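A Day Out at the Bukik Set

The bus to Trornow leaves you at a traffic circle, next to a furniture outlet, and from there you follow the other people in Bukik sweatshirts. I didn't have a sweatshirt. I felt underdressed before I had even found the gate.

Tronaser Studios opens to the public every September, when the series is between blocks of filming and the actors can be talked into standing around. Bukik, if you have managed to avoid it, is a crime show named after a police inspector who never takes his coat off. He has been stabbed, suspended, divorced and pushed into a canal, and the coat has come through all of it. My mother has seen every episode and believes the inspector's sister is the killer in most of them. I was there partly on her behalf, with instructions to find out about the sister.

The line at the gate was long and very polite. A man ahead of me explained to his grandson that this was where they did the murders. The grandson asked if they would do one today. The man said we would have to see.

Our group was led by Ludmila Machala, who has worked at Tronaser since it was a cold-storage warehouse with one camera in it. She walked backward the entire tour without hitting anything and told us the rules: no flash, no touching, no sitting in the inspector's chair. A woman asked what would happen if someone did sit in the inspector's chair. Ludmila looked at her for a while and moved on.

The police station came first. On TV it is a big gloomy building full of phones. At Tronaser it is a corridor and a corner. The corridor has doors that open onto plywood, and they change the name plates and shoot it again from the other end, and that's the second floor. The window behind the chief's desk looks out over a rainy city skyline, printed on cloth, with a crease running through the cathedral. I have watched that skyline for years and had plans to visit it.

We were shown the evidence shelf, which was the highlight for the man with the grandson. Everything on it has been in the show: the bent candlestick, the wrong passport, the necklace from the jewel robbery episode. The necklace has been stolen in 2 separate seasons. It was bought from a market stall, and Ludmila said the chain turns your neck green if you wear it through lunch.

The street set is out back, and it's called Urban. I assumed this was a nickname, but it's painted on the fire door and printed on the parking passes, so it appears to be official. Urban is one block of a downtown that could be anywhere, with a bank, a pawnshop, a flower stand and a café with excellent lighting and no kitchen. Nearly every robbery in Bukik takes place here. If you watch carefully the same bank has been held up as a savings bank, a credit union and, in the Christmas special, a post office. You would think the manager would hire a guard.

Here they gave us the stunt demonstration. Réjean Perron, the stunt coordinator, is a small, calm man in knee pads who apologized in advance for the noise. He needed someone to be robbed. Hands went up all over the place, including some belonging to people well past the age when you should want to be knocked down outside a pawnshop. He chose a dentist from out of town. Marek Sýkora, who plays most of the muggers and at least one bishop, came running out of the alley, spun her around, took her handbag and was gone behind the flower stand before she had finished her scream. It was a terrific scream. Perron said he had worked with professionals who couldn't do it.

He then ran it again slowly, and this was the best part of the day. The snatch is all in the victim. Sýkora barely touches the bag; the dentist was taught to throw it to him while looking horrified. Once you know this you can't watch a TV mugging without noticing how generous everybody is being. The grandson wanted to know if real robbers have it that easy. Perron said that real robbers mostly run into things, and that he'd been robbed once himself, outside a movie theater, by someone whose footwork was a disgrace.
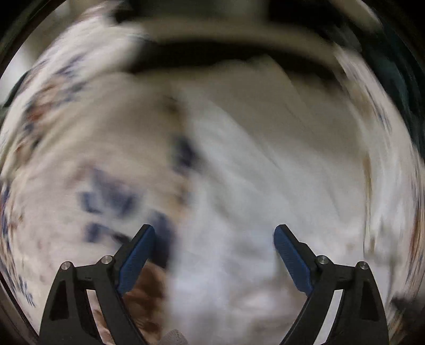
A black two-finger gripper, jaws open, with pale fabric behind it.

Lunch was served in the canteen, which is also the morgue. They do put the tables back afterward, I was told, and they do wipe them. The choices were goulash or the other goulash. I sat with a couple who had driven through the night to be there and who were in the middle of a disagreement about season 2. He said that was when the show got good. She said that was when it stopped being good. They had been having this conversation since the highway and saw no reason to stop for me, so I ate and nodded at both of them.

After lunch we could line up to meet Libor Matoušek, who plays the inspector. The sign said there were 300 autograph cards and that when they were gone they were gone. It had a mild panic effect. People who had been holding doors for one another all morning began to walk very fast in a way that wasn't technically running.

Matoušek was in the coat. I can report that it's a heavy coat and that the room was warm, and that he has the look of a man who once made a choice in an audition and has been paying for it ever since. He was nice to everyone. He signed cards, casts, a thermos and the back of a baby's jacket. He is also much taller than he is on the show, which Ludmila said is down to the doors; they build them big so that he seems more beaten down by life.

When my turn came I asked about the sister. He put down his pen. He asked who wanted to know. I said my mother. He said, "Tell her she's a very intelligent woman," and wouldn't say anything more, and I have now passed this on and created a problem that will last until the next season airs. She has told the neighbors.

The celebrity talk was held in the courtroom set, where you get to sit in the jury box if you are quick. Rochelle Harawira used to cover show business for a paper and now does publicity for the series, a move she compared to going from poacher to gamekeeper, only with worse parking. Her subject was rumors. She has a folder of every false story ever printed about the cast, and she reads from it in a flat voice, like a clerk. Matoušek has been reported dead, bald, engaged to a weather presenter and robbed of a gold watch in broad daylight. The last one upset him the most, she said, because people kept stopping him in the street to ask what such an expensive watch was doing on a public broadcaster's salary.

The watch story turns out to have started at Urban. Someone filmed the crew rehearsing a holdup through a gap in the fence, on a phone, and posted it with the sound off. By evening he had been attacked by a gang. By the next morning the gang had a name. Harawira spent that day calling editors to tell them that the victim was fine, the thief was Marek Sýkora, and the watch was on a hook in the prop room. One site ran a correction. Another ran a story headed WATCH RETURNED. She seemed almost fond of that one.

Someone asked her how to tell if a story like that is true. She said to look for who was there. If it's all "onlookers" and "sources" and not one person with a name who saw the thing happen, go and make yourself a sandwich and check again later. I wrote this down, then noticed the woman beside me was recording the talk through her sleeve.

The gift shop sells the coat. It costs more than my own coat, my shoes and the bus ticket together, and they had one left, in a child's size. I bought a mug and a magnet of the canal. The man with the grandson bought the boy a plastic badge, and on the way to the gate we were all placed under arrest, one after another, including Ludmila, who went quietly.

A few practical notes for next September. Tickets are 50 at the gate and the same online, but online you skip the first line and join the second one farther up. Wear flat shoes, as Urban is cobbled and the cobbles are rubber and grip in odd places. There's no coat check. The stunt demonstration is run again at 4 p.m. for the late groups, and if you want to be the one who gets mugged, stand near the flower stand and carry a handbag Perron can see. The bus back leaves from the other side of the traffic circle. I learned this by watching it go.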